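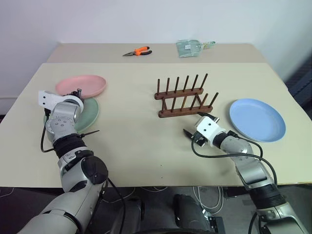
Plate racking task set: README

Maintainer: Precious Sibiya
Tabletop and props: Ruan Nkuna
Last edited: 5 May 2022

1. Summary

The Gesell plate racking set covers one household job: taking plates off a table and standing them upright in a dish rack. This file describes the objects, the table, the starting layout and the rules used when deciding whether a plate counts as racked. Notes on file structure and signal formats are kept in a separate document (FORMAT.txt) and are not repeated.

The set contains 95 episodes. Each begins with the plates on the table and the rack empty.

2. Objects

Rack. Brown wooden dish rack with two parallel rails. Each rail carries a row of upright dowel pegs, six at the back and six at the front. A plate stands in the gap between neighbouring pegs, with its lower edge across both rails. The rack is not fixed to the table.

Plates. Pink, green and light blue, one of each. The light blue plate has a raised rim. Colour names in the labels are "pink", "green" and "blue" only. Earlier drafts of the labels used "sage" and "sky"; these were merged in November and should not appear in any current file. If they do, report the episode number to Marthinus Nkosi.

Other items. A pair of pliers with orange and black handles and a crumpled pale green plastic bag lie on the strip at the back of the table. They are not part of the task. They have no target position and are labelled "other" in the object list. An episode is not rejected if one of them moves, but the labeller should add the tag back_item_moved.

3. Table

The working surface is pale beige. The back strip runs along a plain white wall and is treated as a separate zone in the labels:

surface_main - the large near area, holding the rack and the plates at the start
surface_back - the strip between the main area and the wall

A plate that crosses from one zone to the other is assigned to the zone holding most of it. Ruan checks the join between the two areas before each session, as a plate pushed across it can catch.

4. Starting layout

The rack goes in the centre of surface_main with its rails running left to right. The pink and green plates go to the left of it, the pink one partly on top of the green. The blue plate goes to the right, lying flat by itself.

The overlap on the left is deliberate. It sets the order in which the two plates can sensibly be picked up, and it tests whether the lower plate is disturbed when the upper one is lifted.
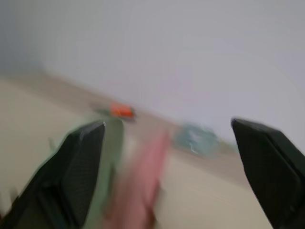
Positions on the left may shift by up to 40 mm between episodes. The rack may shift by up to 20 mm, measured at the left end of the front rail. Rotation of the rack is not recorded. Petronella Chauke has asked for it to be added, and a column named rack_turn is reserved for this purpose, at present blank throughout.

5. Procedure

5.1 Pick up the pink plate by its rim and clear it from the green plate before moving it sideways.
5.2 Stand it in a slot. Any slot is acceptable.
5.3 Rack the green plate, then the blue, or the blue and then the green. Both orders occur.
5.4 Leave at least one empty slot between plates where possible. Plates in neighbouring slots tend to lean together and are harder to label.
5.5 Stop when all 3 plates are in the rack or when a plate can no longer be reached.

6. When a plate counts as racked

A plate is labelled "racked" if it stands on its edge, is held by the pegs and no longer touches the table. A plate resting flat across the tops of the pegs is labelled "on_rack". A plate leaning against the outside of the end pegs is labelled "leaning" and counts as a failure, even if it stays up.

The front and back pegs need not be used as a matching pair. A plate standing at a slant between slots is still "racked", with the tag slanted.
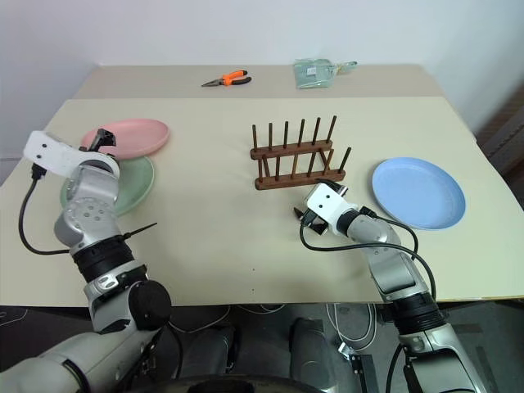
Fig. 1. Rack empty, pink plate over green at left.

7. Labelling

Each episode was labelled once by Aurelia Moser and checked by Marthinus Nkosi. Where they disagreed, the stricter label was kept. Most disagreements concerned "slanted" and the moment at which the pink plate stops touching the green one. The second is hard to fix from a single view and the times given for it should be treated as approximate.

Labels were entered in Pliment and exported as plain text. The export drops trailing spaces in comments, which has no effect on the tags.

8. Known problems

- The bag and the green plate are similar in colour. Automatic colour matching sometimes joins them under one label. Use the zone as well as the colour.
- The tag back_item_moved was introduced after labelling had begun. Its absence in early episodes does not show that nothing moved.
- 
- The back strip was first named "shelf". One old script, count_zones, still expects that name.

9. Not covered

Washing and drying are not included, nor is stacking plates back on the table. Bowls, cups and cutlery belong to the Cimero set, which uses different zone names. The two should not be joined without renaming.

10. Changes and contact

Corrections to labels go to Marthinus Nkosi. Questions on the rack, plates or table go to Ruan Nkuna. Give the episode number and the tag concerned. Replacement plates must match in colour name and be entered in the props list before use.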